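List: panel-sim-users
Subject: Re: [panel-sim] Relay scene, how many episodes before first training run?
From: Consolacion Soriano

Imen wrote:

> We have the Grerkedine environment building on our side now and the
> relay task loads without errors. Before we commit the cluster time I
> would like to know three things. How many episodes did you have when
> you first trained on it and got something usable? Did you keep the
> failed ones? And do you randomize the wiring, or only the lights and
> the panel pose? Our first try used a fixed panel and the policy went
> to the same point in space no matter what we did with the socket.
>
> Also, is anyone else seeing the clear cover go almost invisible in
> the wrist view at low resolution?

Answers in order.

We have 2,232 episodes in the relay set as of this morning. The first training run that we considered worth keeping used far fewer, about a quarter of that. Below that the arm would reach the right area but come down on one of the ducts as often as on the relay. I would not read too much into the exact count. The spread of starting poses mattered more for us than the total.

All episodes are rendered. An operator drives the arm with the hand controller, and the simulator logs joint positions, gripper opening and the wrist view at every step. When an operator finishes a take, he or she marks it good, failed or discard. Discard is for things like a controller dropout or somebody starting on the wrong socket. Failed means the operator really tried and the relay did not come out, or came out and was dropped.

We keep the failed ones but in a separate folder, and the loader skips them by default. There are 103 at the moment. We tried mixing them in with a label and it made no difference we could measure. They have been useful for checking the success detector, so I would save them if you have the disk space.

On randomization, we change the panel angle, the table material, the position and color of the lights, and the start pose of the arm. The wires are regenerated for each scene file, with small changes in slope and in where they enter the duct. We do not change the order of black and blue. The labels are real text and not a blurred texture, because Laing wants to use the same scenes later for "pull relay K39" type instructions. If you don't need that you can turn them off in the config and save some load time.

A wrist view from the current set, during an approach: 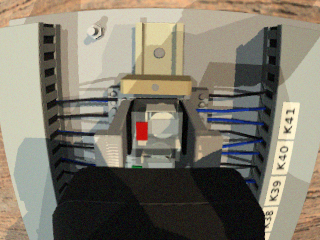

Relay task, wrist view. Clear cover with the red part showing, gripper in the foreground, labels K41 to K38 beside the right duct.

Two things to note for anyone setting up their own collection. First, the gripper hides the lower part of the socket in views like this one. Our operators complained about it early on and asked for the camera to be moved. We left it where it was, since the real arm has its camera mounted in the same place, and gave them a second view on the monitor for driving. That second view is not saved with the episode. If you save it and train on it, you will get better numbers in simulation that you can't use on hardware.

Second, the shadows. We had them soft at first and the policy did fine until we switched on hard lights, then it started to drift toward dark edges. Hard shadows at random angles are now on in most of the scenes. Please don't turn them off to make the views look cleaner.

About the cover going invisible: yes, we see it too. At the lowest resolution setting the cover edges disappear and what remains is the red part inside and the dark strips on either side. The policy seems to use those, which is fine for this relay but will not carry over to one with different insides. Okaron has a branch that varies the color of the part under the cover. I have run it for 2 short sessions and it did not break anything, but it has not been merged.

For your fixed panel problem, I would start with the panel angle before anything else. We saw the same behavior, going to one point in space, and it went away once the panel moved between episodes. Changing only the lights did nothing for it. Keep the end clamp and the rail in their usual places relative to the socket, though. When we let those float separately we got scenes where the relay could not be gripped at all, and the operators lost most of an afternoon to them.

We record in blocks of fifty with a break between. Quality drops toward the end of long blocks, mostly hesitation above the relay, and the policy copies the hesitation.

The next batch goes up in December. If you want to add episodes of your own to the shared set, send me three or so first so that I can check the timestamps against our loader. The last outside batch had the gripper opening logged one step late and it took us a while to find.

Consolacion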